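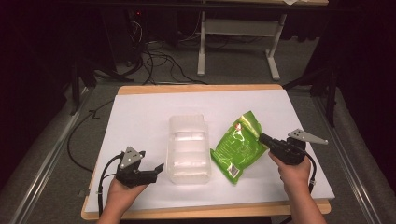
Decanting opened pouches: frequently asked questions

What size tub do I need? Measure the pouch lying flat and choose a tub longer than its long side. A deep, rectangular, translucent tub like the one on the white sheet is the usual choice, with the green pouch beside it. The Drovirmont 30 fits a standard shelf; the Flulitz 300 needs a deep one.

Do I empty the pouch or put it in whole? Either. Dry goods used within the month can stay in the pouch. Fold the top over before lifting it, and hold it by the sides. 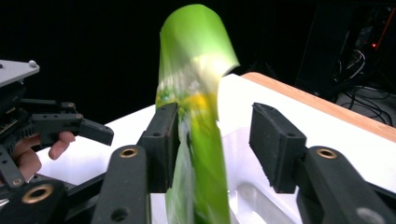
Green pouch, folded over at the upper end.

Should I keep the barcode? Yes. Recalls are matched by product code and lot number. If you discard the pouch, cut out both and tape them under the tub.
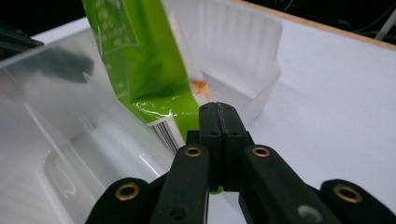

Barcode near the lower corner of the package. Clear container at left.

Which way up does the pouch go? Opened end up, leaning on a long wall. A pouch taller than the rim is acceptable on an open shelf. It will not take a lid, so clip the fold instead.

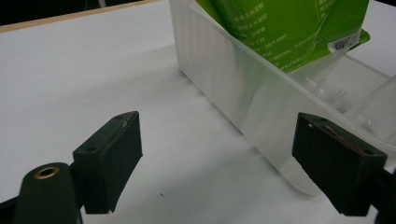
For lidded storage, use the next tub size up or empty the contents into the tub directly. Do not press a lid down on a pouch; the rim will bow.

Can tubs be stacked? Lidded tubs only, three high.

How do I order spare lids? Quote part 3434 (Drovirmont) or part 173 (Flulitz) to the Rocha parts desk.

Page maintained by Nayara Brandão. Last revised 05/12/2019.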